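Westton Evening Classes
Progress report to the Bednárik Fund, second period
Prepared by Tatiana Bednárik (no relation, as I have now explained to your office three times)
15 November 2022

Enrollment

We promised you 65 adult learners by the end of this period. We have 56. The shortfall is nearly all in Vesbridge, where the bus company moved the last departure to ten minutes before class ends. I wrote to them in June. They sent back a timetable, the same one I had complained about, with a cover note thanking me for my interest in public transit.

Basic math remains the most popular course, to the surprise of everyone who voted for creative writing. Arash Dehghan teaches it on two evenings and has asked for a third. He has people who left school at fourteen doing fractions without visible suffering, and one of them has started correcting the prices at the Mirnley farm shop.
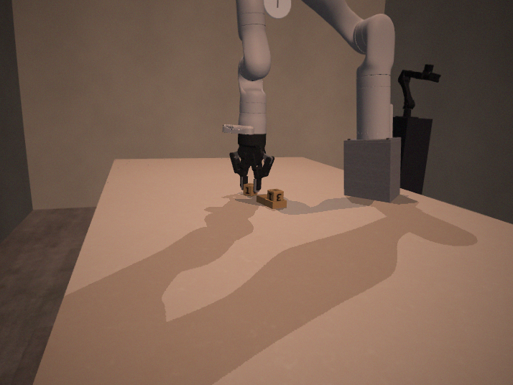
The reading group in Mirnley is smaller and louder. Thirteen signed up and thirteen still come, though they have yet to finish a book. They are on chapter four of the second one, having abandoned the first over a disagreement about the vicar. Rozália Hubáček, who leads the group, reports that reading levels are up and that tempers are "seasonal."

Spending

We are under budget on teaching hours and over on heating. The Vesbridge hall has two settings, off and bakery, and Čestmír Malý has spent several evenings with the boiler manual trying to find a third. He has asked me to record that the manual is for a different boiler.

Textbooks came in 35 dollars below the estimate. I mention this because it is the only line that did, and I would like it noticed. 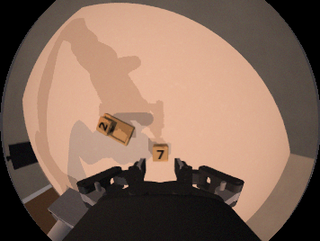 We have not yet spent the child care money. Two sitters applied and both then enrolled as students, so our attendance improved and our child care did not. Oldřich Kollár is advertising the post again, this time without the sentence about how interesting the classes are.

Changes we are asking for

First, permission to start the Vesbridge classes half an hour earlier, which would let people catch the bus and would cost you nothing. Second, to move the unused child care money into the next period – it is still needed, and we would prefer not to hand it back and then apply for it again on the long form.

We would also like to drop the learner satisfaction survey in its present shape. Question nine asks people to rate their "journey," and most of the Vesbridge class wrote about the bus.

The signed accounts will follow by mail once Oldřich has found the other half of the heating bill.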